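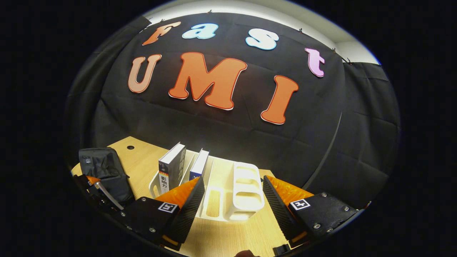 Dorottya says the water level in my puzzle platformer is mean, and that she quit on her 168th death, a number she had written on a sticky note.

I'd been pretty pleased with that level. It's the ninth in Numport, you play a lighthouse keeper with terrible knees, and the tide comes in every time you ring a bell. Ring it once and the low crates float up so you can climb them. Ring it twice and the crates float up into the spikes, and so do you. I thought this was elegant. Dorottya thought it was a bell that kills people.

So on Saturday I sat down with the replay logs from the last test build. Players had rung the bell 1,254 times. They died within a breath of ringing it 387 times, mostly in the same spot, a narrow shaft with a ledge I would have sworn was visible. It's the same gray as the wall. I chose that gray. I remember being proud of it.

Markos wanted a checkpoint halfway up the shaft. Sofia wanted the shaft gone. I tried the checkpoint first, as it was less work, and managed to place it slightly below the waterline, so the keeper respawned already drowning. Very atmospheric — also a loop you couldn't get out of without closing the game.

What I've ended up with is a paler ledge, a slower second tide and a short practice room before the shaft where the ceiling is just ceiling. The spikes stay. I'm soft, but I have limits. I also cut the eel, which had 2 frames of animation and no effect on anything.

New build goes up in April if the save bug behaves. The save bug is that the game forgets your hat. Dorottya has agreed to try level nine again, and has asked me to stop saying "elegant" in front of her.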